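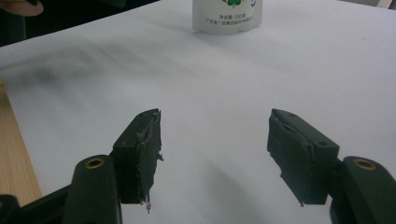
Overseeding the back lawn, Wednesday, March 2, 2022

Soil at 3 cm is still too cold for ryegrass, so the seed stays in the shed. Fescue can go down a little earlier, but growth below 8 degrees is slow and the birds take most of it.

The rate on the Cliltevora bag is 35 g per square metre for bare soil. For overseeding I use 16 g and rake it in both directions. Raphaël Moulin sows at the full rate and gets crowded, weak seedlings by May.

The first cut comes when the new grass is well rooted, with the blades set high. No feed before that.

Contact | © Solène Delorme | Back to top

This site uses cookies. Accept | Settings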